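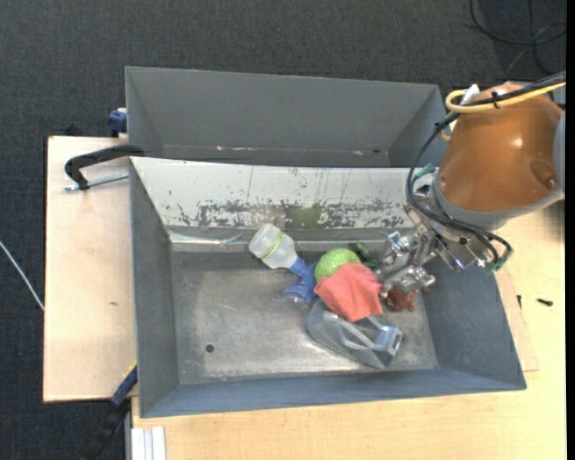
Step 3: Load the front bin

Steps 1 and 2 covered bolting the arm down and talking it out of its factory manners. Now you need things for it to pick up.

Clamp both bins to the board before anything goes in them. A bin that slides two millimeters every time it gets nudged will teach your model that the world slides two millimeters, and it will believe this with all its heart.

Choose items that disagree with each other. A spray bottle, a ball, a cloth and some hollow plastic thing will do more for you than a tidy row of blocks. Cloth is the one everybody wants to leave out, for good reason, and you should put it in anyway. Drape it over something. Bottles with a spray head are worth the trouble too: a grasp on the body and a grasp on the head are different lessons.

Leave the rear bin empty. That's where things go.

Don't arrange the pile. Tip it in from a box and live with the result. Myrto Tsolakis, who wrote the first version of this guide at Stoltdale, used to catch people straightening the pile "so the arm had a chance." She made them tip it again.

Step 4: Record the picks

Start the recorder, wait for the light, then move. Each example runs from the arm at rest to the item released over the rear bin. Keep it under 20 seconds if you can. If you spend longer than that hovering and thinking, the model learns to hover and think, minus the thinking.

Keep your misses. Label them "miss" and carry on. Throw out an example only if the recorder dropped out or you drove the gripper into the wall of the bin. (Bare patches in the paint are a fair guide to how often this happens.)

Clear the bin, carry everything back, tip again. We do 18 rounds before swapping items, which is also the point at which most operators start naming the ball.

Step 5: Check the hoses

Between rounds, look at the hoses and the cable loop on the arm. They should bend freely and come nowhere near the fingers. Retie anything that has wandered.

Step 6: Label and upload

Name the folder for the item set, then the round: Draltwood for household goods, Sterkwood for tools. Please don't invent a third name. We had one in June called "stuff_final_new" and it held 2,293 examples, all of them good, none of which anyone could find.

Fill in the object list before you upload. Write "cloth, red," and leave "weird red thing" for your diary.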